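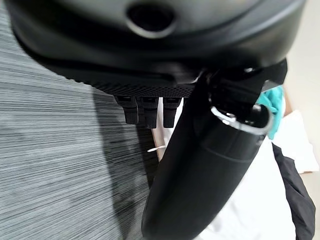
Smooth black plastic, with a narrow strip of fine dots along the lower edge.

Ollari Dark Wash Concentrate, 435 ml
Sold by Trekix Household

Laundry liquid for black and dark clothes, machine or hand wash
43 washes per bottle at the standard dose
Unscented or cedar
In stock

We held out against stocking a liquid for dark clothes for a long time. Most of them are ordinary detergent in a black bottle with a higher price on it, and the word "revive" somewhere on the label. Dye that has gone down the drain is gone, and no liquid is going to put it back. If you have come here hoping to rescue a pair of faded black jeans, please buy fabric dye. We sell that too, and it costs less than this.

What Ollari sells is a plain liquid detergent with no bleach and no optical brighteners. Brighteners are the part of a normal washing powder that makes whites look whiter under daylight. On black cotton they can leave a slight greyish cast after enough washes, and leaving them out is a sensible thing to do. That is most of the case for this product, as far as we are concerned. The label also talks about "fibre intelligence". We asked what this meant and got back a leaflet with the same words on it in a larger size.

What it does
Cleans everyday dirt and sweat at 20 to 40 degrees. Rinses out well, even in hard water, so you get fewer of those pale streaks down the front of a dark shirt. Works in the drawer or straight in the drum.

What it doesn't do
Bring back colour. Shift oil, red wine or grass without some help first. Whiten anything — do not use it for towels and sheets and then write to us about them. It will not stop lint either. Lint comes off other things in the wash, and the cure for it is to wash dark clothes with dark clothes.

The number of washes
The bottle says 43, and for once the sum works. The dose is 10 ml for a normal load in soft or medium water, and there is a little left over at the end. In hard water Ollari tells you to double the dose, in small print on the back, and then you get half as many washes. A very full drum also wants the double dose. We would like to see both numbers on the front.

There are 2 versions, unscented and cedar. The liquid is otherwise the same. Cedar is stronger than we expected in the bottle and fades once the clothes are dry, although wool holds on to it for longer. If you are not sure, get the unscented.

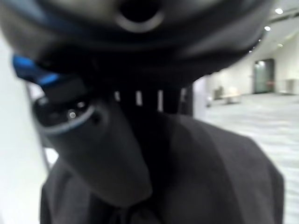 Dark grey curve with a bright blue strip on the left.

Measuring it out
This is where we have a real complaint. Ten millilitres is not much, and the cap that comes with the bottle is marked with a single line moulded in the same colour as the cap. You can feel it better than you can see it. Most people will pour to the top, which is well over double the dose, and go through a bottle before they have noticed. We can't say that Ollari planned it like that. We do notice that a lot of firms have a cap like that.

The Clirkik dosing cap fits this bottle and has 2 raised marks, for 10 ml and 20 ml. It is sold separately. We think it should come in the box and we have said so. A medicine spoon from a kitchen drawer does the same job, as long as it never goes back in the drawer.

Compared with Ametepe laundry sheets
People ask which is better. The sheets are lighter to post and you can't overpour them, but you can't easily measure half of one, and in a short cold wash we have had bits of undissolved sheet stuck to black leggings. For dark clothes at low temperatures we would pick the liquid. For travelling, the sheets. On the cost of each wash there is very little in it at the standard dose. In hard water the sheets are cheaper. 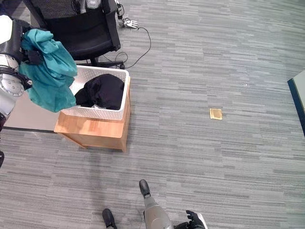 Black clothing in a white laundry basket on a light wooden stand, with a teal cloth draped at the rim.

Before you buy any of these
Try the free things for a month first. Turn dark clothes inside out. Use a cooler wash and a shorter one. Don't leave black cotton drying in full sun by a window. Wash jeans less often than you do now. Leave some room in the drum, as clothes packed tight rub against each other and the rubbing wears the surface, which then looks faded even when the dye is still there.

If you do all of that and change nothing about your detergent, you will probably get most of the benefit that the bottle claims for itself. The liquid adds something on top. We think it is a modest something, and we use it at home on black work trousers and dark knitwear.

Using it
Machine: 10 ml in the main wash compartment, or in the drum before the clothes go in. Leave out the softener, especially with sportswear.
Hand wash: half a dose in a basin of cool water. Rinse twice.
New dark denim: wash on its own the first time, whatever detergent you use. Loose dye will come out.
Not for silk. The label says "delicates" but the leaflet says no silk, and we would go with the leaflet.

Storage
Keep the cap on and the bottle upright. It thickens in a cold garage or outhouse and pours slowly until it warms up. Keep away from children and pets. Concentrate stings in the eyes and needs rinsing out with plenty of water.

Delivery and returns
Orders in before 2 pm go out the same day, except at weekends. Unopened bottles can come back for a refund. Opened ones can't, unless the bottle leaked on the way to you, in which case send us a photo and keep the packaging.

Related items
Clirkik dosing cap
Ametepe laundry sheets, unscented
Black fabric dye for cotton and linen
Ollari Wool Wash (same cap, same complaint)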